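Small parts and where to keep them

Sort screws, plugs and fittings by what you use them for. Size can come second. Keep the everyday bins at waist height, and put the big storage boxes on top of the rack with a label facing out. 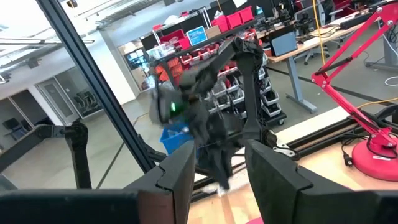 A jointed desk lamp with a heavy base works well at a table like this – set it near a corner and bend the arm over your work. Run the cord off the back edge. At the end of the day, take 3 minutes to empty the catch-all bin, and wipe the tabletop before you switch off the lamp.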